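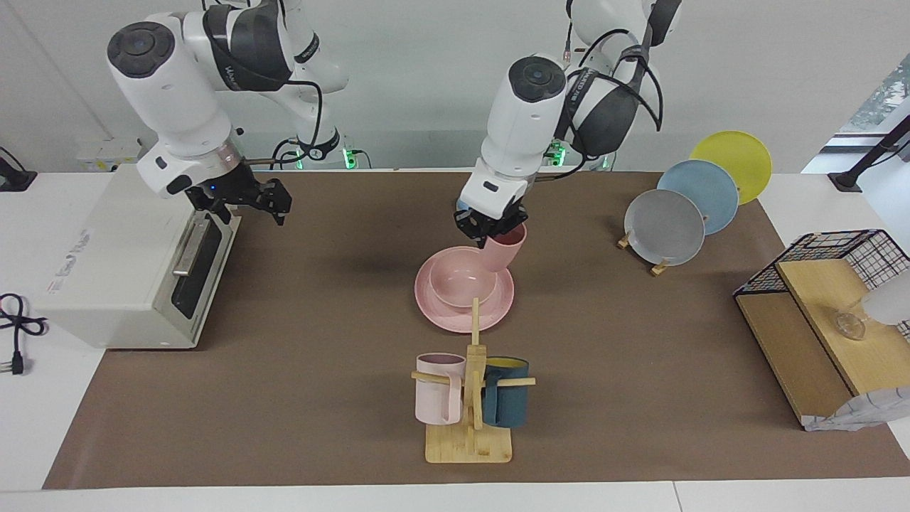 4. Setting Up Your Breakfast Corner

Now that everything is out of its wrappings and rinsed, you get to the nice part, which is finding each piece a home. Take your time over this section. Most people move things around two or three times before they are happy, and there is no harm in that at all.

You will need a clear stretch of table or counter within reach of an outlet, the work mat, your toaster oven, the mug tree, the plate stands, and whichever dishes you use every morning.

4.1 The mat and the oven

1. Wipe the tabletop and let it dry completely. Lay the mat down and smooth it from the middle outward, pressing any curled corners flat with your palm.

2. Set the toaster oven at one end of the mat, with its glass door facing in toward the rest of your things. Left-handed folks may like it at the other end, and that works just as well.

3. Open the door all the way and close it again. Nothing should be standing where the door comes down – move the mug tree forward if it is.

4. Leave the power cord coiled on the bare table beside the oven for now. You will plug it in at the end of section 5, once the first cleaning is done.

CAUTION: Keep the cord off the top of the oven and away from the door. Follow the oven maker's own booklet for how much open space to leave behind and above it, and never lay a dish towel over it while it is in use.

4.2 The mug tree

5. Stand the mug tree toward the front, where you can reach it without stretching past the oven. Its base should sit fully on a flat surface, with no edge hanging over.

6. Hang your mugs by the handle, one on the left and one on the right to begin with. Mugs of a similar weight on opposite pegs will keep the post nice and steady. If your Inau mug is a good deal heavier than its partner, use the lower pegs.

Note: Cups without handles do not belong on the tree, however tempting a spare peg may look. They have a place in 4.4.

4.3 The plate stands

7. Put the small wooden stands toward the back of the mat, at the end away from the oven. Stand your round plates up in them, letting one overlap the next a little, and give each plate a gentle wiggle to see that it is seated in its slot.

8. Larger plates go behind, smaller ones in front. The Zidmont stands take plates up to 27 centimeters across; anything wider should be stored flat.

4.4 The everyday stack

9. In the middle of the mat, lay down one plate, set a bowl on it, and finish with the cup. A matching set looks lovely this way (I keep a pink one out myself), but odd pieces stack perfectly well so long as the bowl sits level.

10. Lower the cup into the bowl slowly, holding it by the rim, and let go only when it is resting on its base. If it rocks, try a wider bowl.

CAUTION: One plate, one bowl and one cup is plenty. Taller stacks tip easily when somebody reaches across for the jam.

If a peg is loose or a stand arrived cracked, please write to Yen-ting Chow at the Wostasero help desk and mention part 93 for the tree or part 9 for the stands. Spare pieces are sent out by regular mail.

Continue to section 5, First Cleaning.

We use cookies to remember your language and region. Accept all | Manage choices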